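Why small brands should stop chasing the big final

By Areeba Zaidi 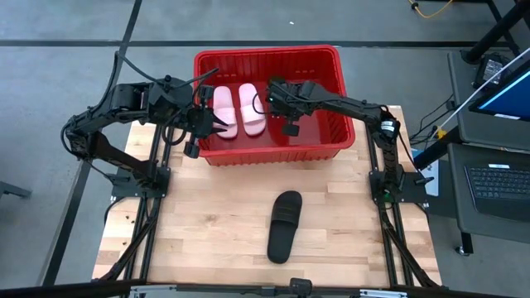

Pink slides in a red plastic bin.

Every March I get the same phone call from somebody who sells something modest and useful – socks, muesli, garden hoses – and has just been offered thirty seconds of air time during a grand final. They're thrilled, bless them, and I always feel a bit rotten for what I say next, which is please, please don't.

I've been buying media for small Australian labels long enough to remember faxing the bookings through, and I do understand the pull. Your mum will see the ad, and so will that fellow who turned you down for a loan! But one spot is over before half the lounge room is back from the kitchen, and then the year's budget is gone and it's only autumn.

Saqib Sandhu at Dotura let me talk him out of it last season (he took some convincing, and a fair bit of cake). We put the money into nine community netball clubs instead, with the name on the canteen board and a small ad in each newsletter. He got 413 new customers, nearly all of them within a short drive of a court, and plenty have come back since.

Ye-ji Nam, who plans campaigns at Maltia, reckons I'm being sentimental and that reach is reach. She may be right for a bank or a car maker. For a family business I'd still take the canteen board, and I'd ring the club secretary in person to book it – they're lovely people to deal with, and they'll usually find you a spot near the pie warmer.

Contact us | © 2018 Khattak Media | Back to top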